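Notebook — Friday, 9:40 a.m.
Flikilar ebook conversion, third pass

Picked up from the second pass. Source is still the typesetter's export, 271 pages in print, 56 chapters counting the interludes. The second pass validated with 4 errors, all in the table of contents. Fixed three by regenerating the nav file. The fourth was a duplicate anchor on the Zurnosix interlude, which appears twice in the book under the same heading. Renamed the second anchor by hand. Validates clean now.

Scene breaks. The print file marks them with an extra line space and no ornament. The converter drops the space whenever the break falls at the top of a print page, so scenes run together without warning. Searched the export for paragraphs with the no-indent style that don't follow a heading and got 40 hits. Checked each against the print PDF. Most are real breaks. The rest are continuation lines after a letter or a transmission and should stay flush with no space above. Made a separate class for those so the next search won't pick them up.

Italics. Ship names were italic in the manuscript and came through as a character style called Peltura, after the first ship it was applied to. The converter doesn't know the style and strips it. Mapped it to em. Spot-checked chapters with heavy ship traffic and all looks right, except possessives, where the apostrophe and s were italicized as well. House style has them roman. Regex fixed the straight cases. Curly apostrophes needed a second run. 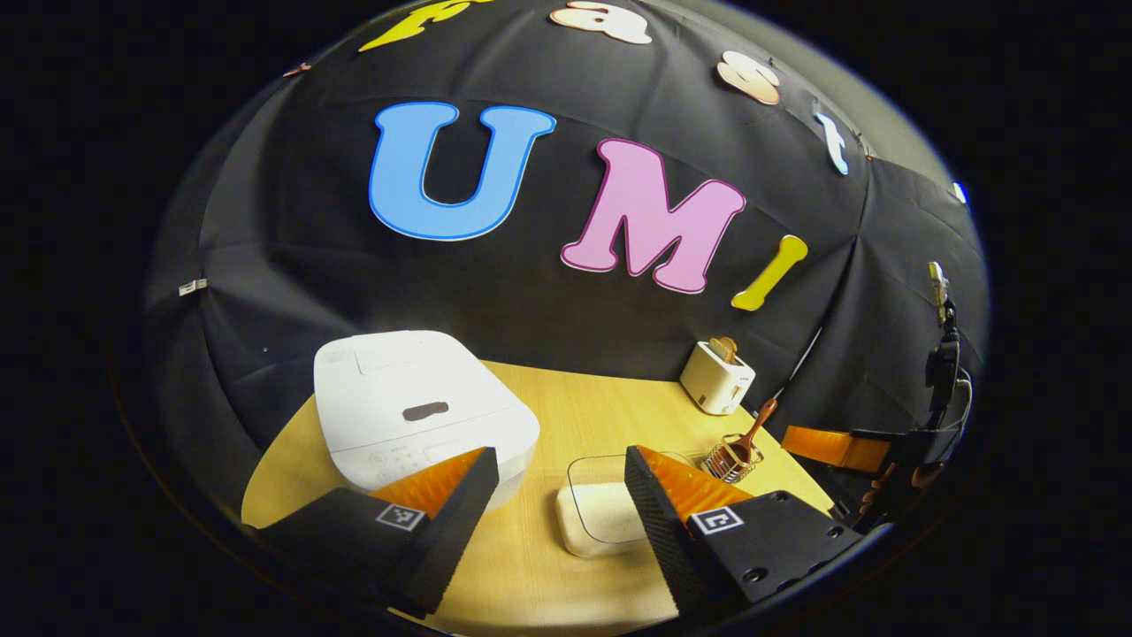
Fonts. Dropped the embedded body face. It added size and most readers override it anyway. Kept the display face for chapter numbers only, subset to digits. On the old e-ink device the subset font fails to load and falls back to the default serif, and the number then sits too close to the chapter title. Added bottom margin in em units. Acceptable on both.

Names with diacritics are fine. The character Li was being hyphen-joined to the following word wherever the typesetter had used a nonbreaking hyphen as a kerning trick. Removed those. If anyone works from the print export again, check for this first — it doesn't show on screen at normal size.

Front matter. Price line and the old retailer link are still on the copyright page. Took out both. The "also by" page lists the novella under its working title. Left as is, need the final title from editorial before touching it.

Still open:
Cover at full resolution, current one is the web version
Alt text for the map
Interlude headings are h2 in some files and h3 in others, pick one
Back-page sample chapter, not received

2:15 p.m. Rebuilt after lunch with the margin change. Opens on all test devices. The location count changed from the last build, so old proof notes won't line up. Marked the earlier proofs as superseded and saved this one as pass 3 in the shared folder.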